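Ramham Yarn & Thread List — Archive
Print this message | E-mail this message
Reading time: 3 min
Filed under: Knotting, Tassels & Trims; Kids' Rooms

Subject: Re: Tassels for a child's quilt, and yarn that won't behave

> Hello all,
>
> I've finished a bedspread for my nephew and his mother has asked for tassels,
> one at each corner. I have never made a tassel that didn't look like
> a mop after a week. I have some thick cotton and some acrylic. How long do
> you cut the strands, do you knot or bind the neck, and does it matter
> which yarn I use? Also, has anyone washed theirs?
>
> Emlyn Humphreys

Dear Emlyn, and everybody else who has been so patient with my long messages this year,

I was so glad to see your question come through, as I have had tassels on the brain since September. I started with one for the end of a light pull, and then my sister wanted a pair for her curtains in Irkirham, and then it got away from me altogether. You know how it goes!

First, the yarn. I would leave the cotton for something else. It makes a lovely heavy tassel but mine went limp and stringy. Acrylic with a good tight twist holds its shape much better, and if you can find a thick one you won't need nearly as many strands. I've been using up a cone of Zoline that I bought years ago for a rug I never made, and it's a bit scratchy in the hand but it knots beautifully. The shop in Ramham used to carry something very close to it called Frei, a touch softer, though the red bled on me the first time I soaked it, so do test a piece in a bowl before it goes anywhere near your nephew's bedspread.

As for length, I cut mine much longer than seems sensible. A knot in thick yarn swallows up more than you'd think, and I have ended up more than once with a fat knot and a stingy little fringe. I fold the bundle, knot it on itself, pull it snug a bit at a time (going round the strands one by one, which is dull but worth it), and only then do I trim. Don't trim first. I always want to trim first.

The red-orange one I've been fussing over is on the bed in the spare room, on the children's quilt with the tractor and the giraffes, because I wanted to see how a strong color sat against a busy print before I made any more. 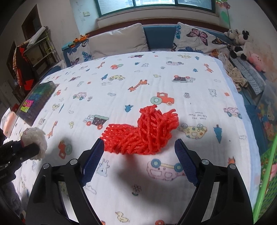
Emlyn wrote back to me off-list that the knot was the part he worried about, that a small boy would have it picked apart by bedtime, and could it be bound with thread instead so there was nothing to get a fingernail under. I said I'd answer for everyone, as I expect others are wondering the same.

You can bind it, yes, and it looks neater. I wrap upholstery thread good and tight and bury the end with a needle. But a bound neck on thick, slippery yarn does creep, and once two or three strands have slid out the rest follow. With a knot you get a lumpier thing that nobody would call elegant, but it stays put. If you want to be really safe, do both — knot first, then a few hidden stitches straight through the middle of the knot with matching thread. For a very little one I would sew the tassels flat along the edge or leave them off, and tell his mother I said so.

On a white quilt with a lot going on, I think one strong color is plenty. I had grand plans to match every shade in the print and I'm glad I ran out of steam. Red picks up the tractor nicely and can be found again when it rolls under the bed.

About washing, mine go in a pillowcase tied shut, cool water, no dryer. Comb the fringe out with your fingers while it's damp and hang it from the top. I tried steaming one over the kettle and it puffed up like a dandelion, which my sister liked and I didn't.

Do let us know how you get on. And if anyone still has Frei in the dark green, even a part cone, I would happily trade for some of this Zoline. I've got more than I'll use.

Warmly, and back to my knots,
M.

Print this message | E-mail this message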